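Home | Guides | Perception | Planning | Contact

Perkdale uses cookies to remember your settings. Accept

Setting Up Door-State Checks for Cabinet Tasks

Updated 1 August 2021

This guide covers the door-state node in the Pulcombe planner. Users should complete hand-eye calibration before they begin.

Step 1. Label the doors
Enter each door in the map file with its hinge side and handle. Upper and lower doors require separate entries, even when they belong to one cabinet. A lower door may stand open while the two above it remain closed.

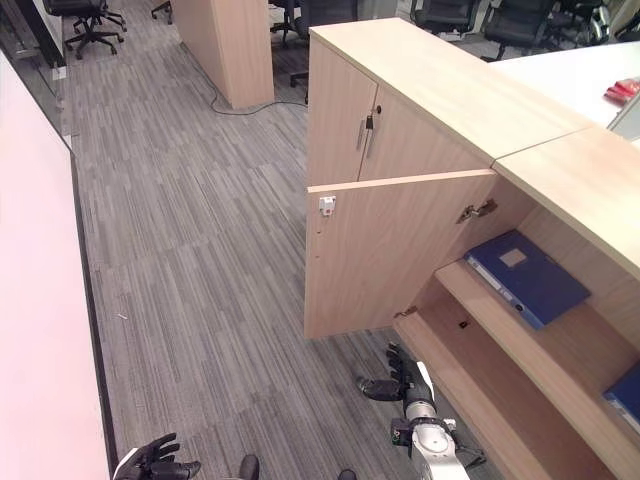 Step 2. Set the open angle
Set open_min to 90 degrees. The planner then treats the door panel as an obstacle and the shelves as reachable space.

Step 3. Run the check
Start the node and confirm that the state holds for over 2 seconds before any arm motion is planned.

Comments (2)

Thu Nông: Does the map file accept sliding doors?

Diệp Huỳnh: Not yet. We keep ours in the Lomitz format and convert them by hand.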